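Old brass padlock won't snap shut, where do I keep it?
Asked in Home & Garage, 47 views

I have a scuffed brass padlock, probably a Kilever, that lives with its shackle open because closing it takes a hammer and some language.

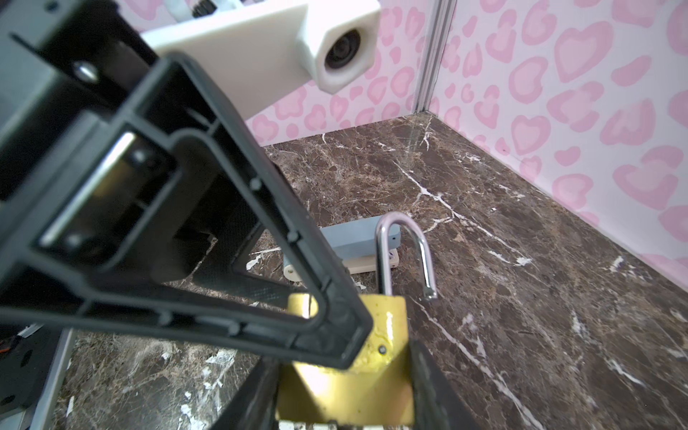
Do I oil it, or buy another and stop pretending I'm thrifty?

2 answers

Skerneck, 2,491 points
Graphite first. Oil collects lint and you'll be back by January. Puff it in the keyway and the shackle holes, work the key, repeat.

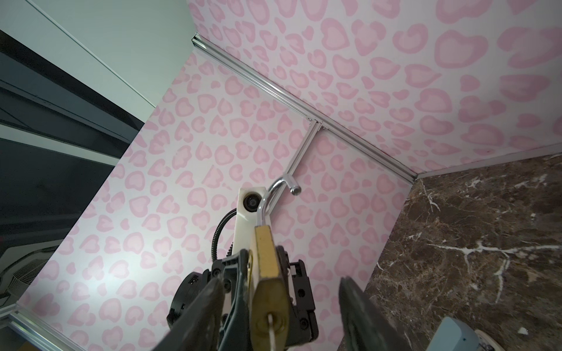

As for storage, get it off the counter. A little chrome hook on the wall is plenty, even against pink leopard print — mine hangs in a garage with worse taste. Leave the string on so you can find the thing.

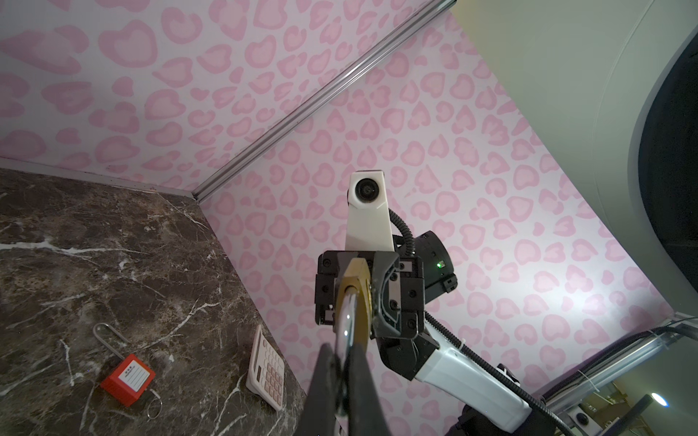 Raneo, 50 points
just buy a new one. I paid 200 for a Lockyer and lost the key on Thursday so maybe don't ask me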